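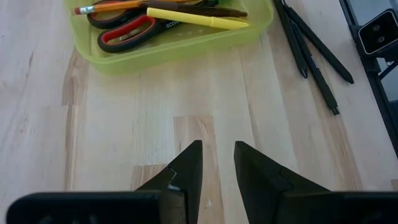

The Forever Table, and Other Things We Were Sold

Print this article | E-mail this article

The salesman in the Disdale showroom wanted me to know that the table would outlive me. He said it twice, once while leaning on it. I was fifty-eight minutes into my lunch hour and had asked only whether it came in a shorter length.

Solid wood is having one of its moments. After years of chipboard and glass, the furniture trade has settled on butcher block and a word to go with it, which is "heirloom." The catalogs are thick with it. Clondine, which used to sell flat-pack shelving to students, now offers a dining table with a certificate you can frame. Karaca will burn your initials into the underside for $80. Both talk about your grandchildren as though they had already met them.

I have doubts about the grandchildren. My own parents left a dining set that my sister and I spent most of one February trying to give away. It was good furniture, heavy and well made, and two charities turned it down by phone. A man with a van finally took it for the price of the gas. If there is a great hunger out there for other people's old tables, it missed our street.

Then there is the matter of oil. A glued-up top moves with the weather, swelling in a damp summer and shrinking when the heat comes on, and an oiled finish needs doing again from time to time. The brochures call this "a relationship with the material." I call it a chore, and I notice that Clondine sells the oil.

Bülent Özkan has repaired furniture for most of his working life and keeps a shop behind a tire dealer. I went to him hoping to be told I was wrong. He was only some help.

"It's fine wood, mostly," he said. "But people think solid means nothing happens to it. Then they screw it down tight to a steel frame, and in winter it splits."

He showed me his invoice book. Of the last 136 jobs, more than half were chairs. Chairs wobble, and people sit on them, so they get fixed. Tables come in when somebody has tried to refinish one at home with a belt sander – he mimed this with real pain – or when a hot pan has been left where it shouldn't.

What did he think of the 1,000-year guarantee that Korex prints on its top line? He laughed, then asked to see the small print. It covers the glue joints and leaves out stains, scratches, warping, "environmental movement" and any use that is not domestic and careful. You must also have kept the receipt.

None of this makes the stuff bad. A scarred wooden top can be sanded back, and a scarred laminate one generally can't, and that is a fair argument for paying more. How much more is another question. The cheapest Korex top I found was $500 without legs. The legs are sold separately, in a finish called Dusk.

Özkan eats his own lunch off a door laid over two trestles. He has had it for years and plans no changes. I asked if his kids wanted it.

"They want the trestles," he said.

I bought the shorter table in the end, from a Disdale clearance page at eleven at night, and I haven't oiled it yet.

Related stories
Who Is Buying All These Candles?
The Trouble With Open Shelves
A Mattress in a Box Is Still a Mattress
Do You Need a Second Sink?

Get our home section in your inbox every week. Enter your e-mail address to sign up. You can unsubscribe at any time.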